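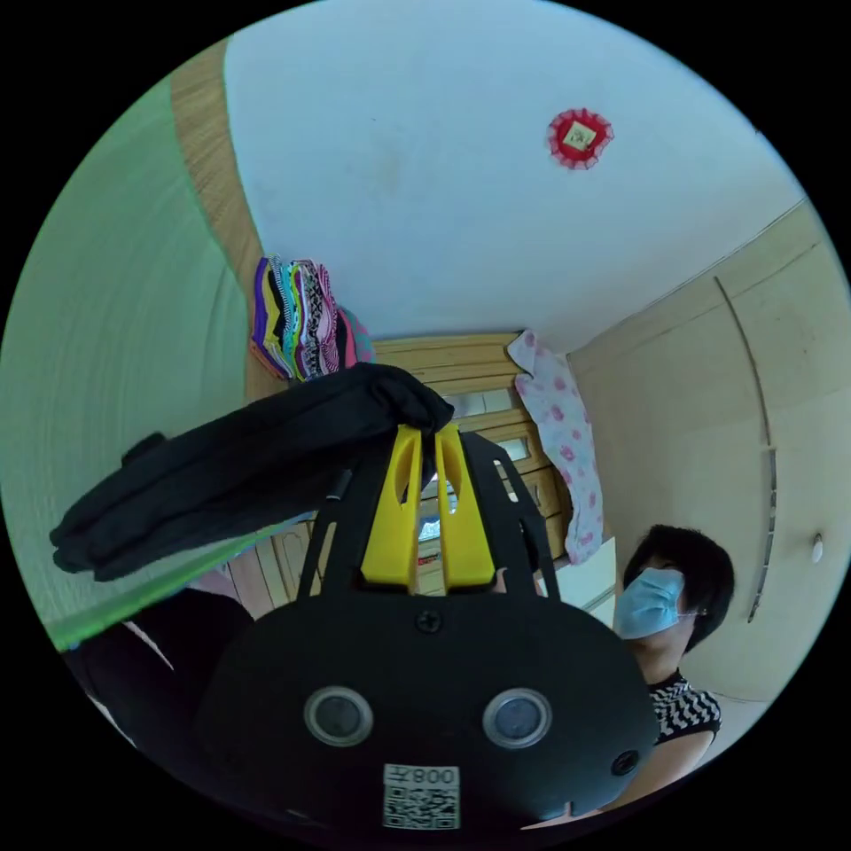

Figure 1. Black cloth held between the two yellow fingers.

Do Gutter Guards Do What the Box Says?
Project report, Residential Exteriors
Submitted November 5, 2021

Background

Gutter guards are sold on one promise, that you can stop climbing the ladder. The Jarkon mesh panel says "maintenance free" on the front of the package and "inspect regularly" in the instructions inside. We wanted to know which of those two a homeowner should believe. We also wanted to know if a cheaper product does the same job, as the sales material for all of them looks much alike and none of it says how the tests were run.

We compared three products: the Jarkon steel mesh, the Clutus foam insert, and the Mulligan snap-in plastic screen. A fourth section of gutter was left open. Leaving it open was the most useful decision we made, and we almost didn't do it.

Method

Our site was a garage in Fladow with a 32-foot run of gutter on the north side, under a maple and a few pines. The shingles are old and shed a lot of grit. We cleaned the whole run, checked the slope, and gave each product an equal length. The guards went in at the end of January and stayed through the summer.

For the water test we used a garden hose with a spray head and aimed it at the roof above each section. We had planned to use a measured flow, but the meter we bought gave a different reading every time, so we left those numbers out. What we have is a record of whether water went over the front edge at low, medium and full hose pressure. That is a weak measure and we know it.

Results

The open section filled with leaves, as expected. It also took one of us some 40 minutes to clean by hand, including moving the ladder.

The Clutus foam kept leaves out of the trough but held pine needles on its surface like a brush. By summer there were seedlings growing in it. At full pressure water ran straight over the front. Pulling the foam out to clean it took longer than cleaning the open gutter.

The Mulligan screen let small needles and grit through. Two of the panels had popped loose at the back edge. It handled the water well as long as the top was clear.

The Jarkon mesh did best with leaves and with grit, but a film built up on the mesh, probably pollen and roof dust, and water skated over it at medium pressure. After a brushing it worked again. So it needs a ladder and a brush, and the front of the package is wrong.
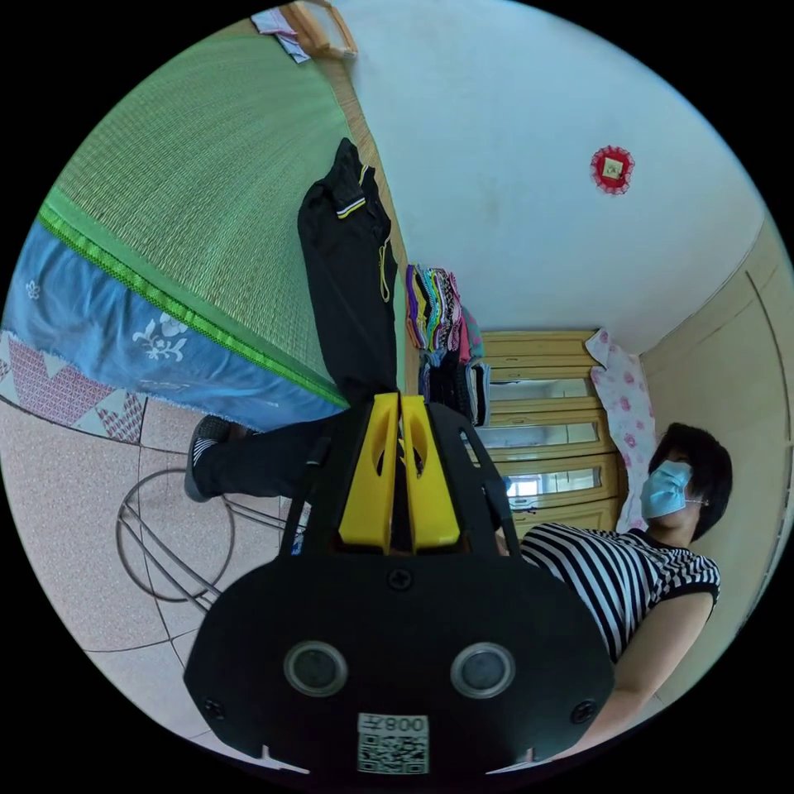 Grit was the part of the cleanup we had underestimated. Once the sludge at the bottom of a gutter dries, scraping it puts fine dust in the air right at face height. The installer's sheet for the foam just says "wear a mask." A light blue surgical mask with ear loops, like the one worn by the person on the right, is what plenty of people would reach for, and it leaves gaps at the sides. For dry scraping we would use a fitted dust respirator, or hose the sludge down first.

Cost

One local quote for mesh on a whole house came to $800 on top of the gutter work. The quote listed no schedule for brushing and no price for it. When we asked, we were told it would "hardly ever" be needed. We could not get that in writing.

Limits

One garage, one side, one summer. The sections were not under the same branches, and the Jarkon length was farthest from the maple, which may flatter it. We would swap the positions in a second season before trusting the ranking.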